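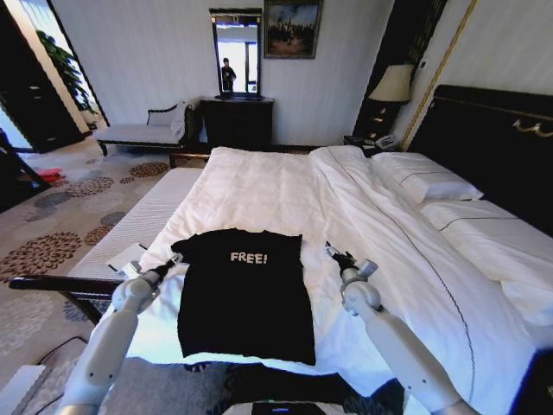

Black T-shirt with "FREE!" across the chest, laid flat on the bed.

Sick Room Checklist for Shared Houses
Ludum House, Prekham -- January walk-through, with comments

Use this list when someone in the house is down with a fever, a stomach bug or a bad cough and will be staying in their room. Go through it at the start, then again on the day they feel well enough to come downstairs. Mark each line OK, FIX or N/A. Comments from the January walk-through are left in so the next person can see what came up.

1. THE ROOM

1.1 Window opens and stays open without being held.
OK. Sash is stiff on the left side. Push from the middle.

1.2 Heater works and has clear space in front of it.
FIX. A bathrobe was hanging over the top. Moved to the door hook. Check again at night, when people get cold and start putting things back.

1.3 Path from bed to bathroom is clear.
FIX. Phone cord across the floor at ankle height. Someone who is dizzy at 3 a.m. will not see it. Run it behind the nightstand.

1.4 Night light in the hallway.
OK.

1.5 Lined trash can within reach of the bed.
OK. Spare liners are in the bottom of the can.

2. BEDDING AND CLOTHES

2.1 One full change of sheets set aside.
OK. Top shelf of the hall closet.

2.2 Waterproof cover on the mattress.
N/A for the cough. Put it on for any stomach bug.

2.3 Clean nightclothes for at least 3 changes.
FIX. Only 2 sets ready. Old T-shirts are fine for this, and easier to wash than good pajamas. Ask before using anyone else's.

2.4 Dirty laundry bagged in the room and carried straight to the washer.
OK. Do not shake it out first. Wash hands after loading.

3. MEDICINE AND SUPPLIES

3.1 Thermometer present and working.
FIX. Battery dead. The spare one from the downstairs kit reads fine. New battery goes on the shopping list.

3.2 Fever and pain medicine in date.
FIX. One bottle was out of date and has been pulled. The other is good. Take old medicine to the pharmacy drop box -- please don't flush it.

3.3 Each dose written down with the time.
OK. Sheet is taped inside the nightstand drawer. Many cold and flu mixes contain the same pain reliever as the plain tablets, so write down the ingredient as well as the name on the box.

3.4 List of the sick person's regular medicines and allergies.
FIX. Blank. Has to be filled in before anything from the kit is handed out.

3.5 Tissues, hand sanitizer, disposable gloves.
OK. Gloves are size large only. Medium would suit more of us.

4. FOOD AND DRINK

4.1 Full water bottle at the bedside, refilled morning and evening.
OK.

4.2 Rehydration packets in the pantry.
OK. Behind the rice. Mix with the exact amount of water on the packet.

4.3 Plain food on hand: crackers, broth, bananas, toast.
OK. Low on broth.

4.4 Separate cup and plate, washed in hot soapy water.
OK. The blue cup has a chip in the rim and should be thrown out. Commented on last time too.

5. BATHROOM

5.1 Own towel, hung apart from the others.
FIX. Towels were doubled up on one rail. The hook behind the door is free now.

5.2 Handles, faucets and light switches wiped daily.
OK. Dates are on the card by the mirror. Two gaps, both on weekends.

5.3 Cleaning products kept in their own bottles and never mixed.
OK. Bleach is on the high shelf, away from everything else.

6. CHECKING IN

6.1 Someone has agreed to look in at set times.
OK. Morning, after work and before bed.

6.2 Doctor's number and nurse line posted.
FIX. The number on the fridge is for the old Zinimcombe clinic. Replace it with the current one.

6.3 Everyone knows when to stop waiting and call for help.
OK, but read it again. Call emergency services for trouble breathing, chest pain, confusion, a seizure, or a person who is hard to wake. Call the doctor for signs of dehydration, a fever that won't come down, or any illness that gets better and then comes back worse.

6.4 Pets kept out of the room.
FIX. Tam was asleep on the spare pillow. Pillowcase changed. The door doesn't latch unless you pull it hard.

7. BEFORE THE ROOM GOES BACK TO NORMAL

7.1 Sheets, towels and nightclothes washed and fully dried.
7.2 Window open for 3 hours.
7.3 Nightstand, phone, remote and door handle wiped down.
7.4 Trash bag tied and taken outside.
7.5 Anything used up from the kit written on the shopping list.

Section 7 not yet done -- room still in use. Items marked FIX under 3.4 and 6.2 come first.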